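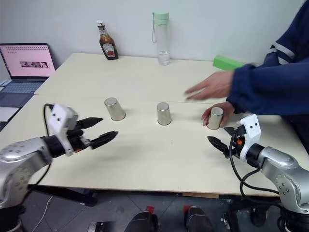
Ponard Folding Table Hire

Equipment Loans, Rarkitthorpe Community Services

The Ponard is the standard folding table in the Rarkitthorpe loan stock. It is offered to residents' groups, schools, places of worship and registered clubs for meetings, bazaars, craft sessions and shared meals.

Specification
Legs: steel, folding, with locking braces
Height: 67 cm, fixed
Use: indoor only
Replacement parts: Woveo

Conditions of hire
The standard period of hire is three days, including the day of collection and the day of return. A single booking may include up to 9 tables. Larger requests should be made in writing to Huia Whitelaw, Bookings Officer.

Tables must be carried by two adults and should not be dragged across floors. Leg braces must be locked before any load is placed on the table. Hirers are asked to wipe surfaces with a damp cloth before return. Bleach and scouring pads must not be used, and adhesive tape should be removed on the same day.

Damage should be reported on return to Rawiri Hapeta at the Ansah Road store. Charges for repair are set out in the hire agreement.

Availability
Bookings for July are now open. The store is open for collection from 9 am. Trestles, benches and stacking chairs are listed separately under Seating and Staging.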